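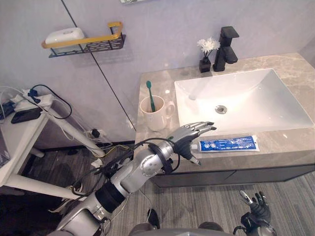 Photo: Adhiambo Makori

Housekeeping Basics, Handout 6: The Vanity Counter

Okay, so we've done beds and we've done floors, and now we get to my favorite part of the whole course, which is the bathroom counter! I know, I know. But a guest stands at that sink first thing in the morning, half asleep, looking straight down, and they see everything.

Start with the small stuff. Toothpaste goes flat, back from the front lip of the counter, cap on. If it's lying right along the edge somebody will knock it off with an elbow (I have done this in a guest's room, in front of the guest). Toothbrushes stand up, bristles at the top, in a mug or a tumbler. A plain white mug is fine, and I like a handle on it because it gives you something to grab when you lift it to wipe. Turn the handle to the right and leave it there, every room the same way.

Then the basin. With the vessel kind, the ones that sit up on the counter, people clean the inside and forget the outside wall completely. Run your cloth all the way around, and get down behind it where the faucet comes up. Black faucets show every water spot, so dry them with the second cloth, the one you haven't used on anything else. You get 2 cloths per bathroom. Please don't make me say it again, Faraji!

Marble. No vinegar, no lemon, nothing sour at all. Shigeru Nishimura gave a whole talk on this back in June and his notes are in the Simiyu binder if you missed it. Damp cloth, a little mild soap, dry it off.

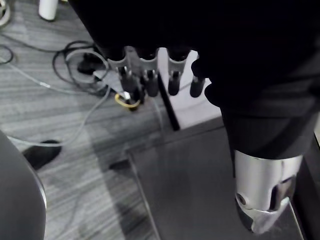
Fake flowers collect dust like you wouldn't believe, by the way. Take the vase to the door and give the petals a soft brush over the trash bag, then wipe the vase and put it back beside the faucet, on the left. If the stems have gone crooked, just bend them a bit.

Last thing is under the vanity. A floating cabinet means there's floor you can't see from standing height, and carpet in a bathroom holds on to hair something awful. Get down on your knees and look.

For next time: read pages 16 and 17 in the Kernen booklet, and bring your own gloves. Upendo has spares but only in large.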